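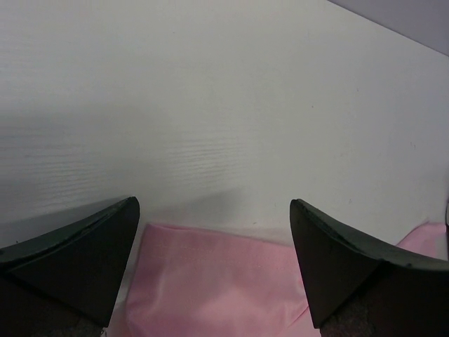 Petkov Opens Gripper Care Bench at Its Midonwood Workshop

MIDONWOOD, June - Petkov is very pleased to announce that the folding cell it looks after for Tillau, the linen and garment service, now has a care bench of its own, just a few steps from the line.

The cell handles 668 pieces of soft fabric on a normal shift, and all that cloth is harder on a pair of gripper fingers than most people would guess. Under the new routine, the fingers are wiped down every 140 cycles, checked for scuffs along their edges, and swapped as a matched pair at 3,000 cycles. Technicians then set the opening again with a Rillis gauge and try the grip on a spare piece of cloth before the line restarts - a job that takes 7 minutes from start to finish.

Customers who would like to come by and see the bench are warmly invited to call the Petkov service desk.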